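The Bin by the Back Door
Everybody has one. Few of us ever see the bottom of it.

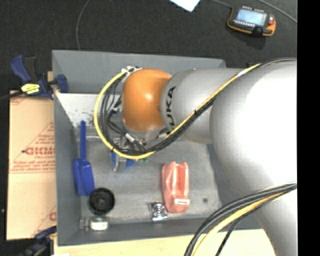

Marlina Wattimena keeps hers under the coat hooks. Deep, gray, high sides. Stuff goes in and stays in - keys, tape, a flashlight, the good scissors. She moved to Temard in November and emptied it for the first time in years. Took 40 minutes. Found 18 pens, two of them working.

The trouble is the walls, says Intan Raju, who sorts other people's garages for a living. Tall sides hide things. "You tip stuff in and forget it. A shallow tray nags at you."

Her fix is quick. Only a handful of things in the bin, ever. Big flat pieces go in first, small ones on top where a hand can get at them. Anything you havent touched since spring goes to a shelf or out the door.

Does a scuffed floor matter? Not to her. A worn bin is a used bin, and new ones at Femenis run almost $115 for a set. Keep the old one. Wipe it down, let it dry, start agian.

Marlina's is half full already. Mostly gloves. She has a shallow tray now too - it's got the mail in it.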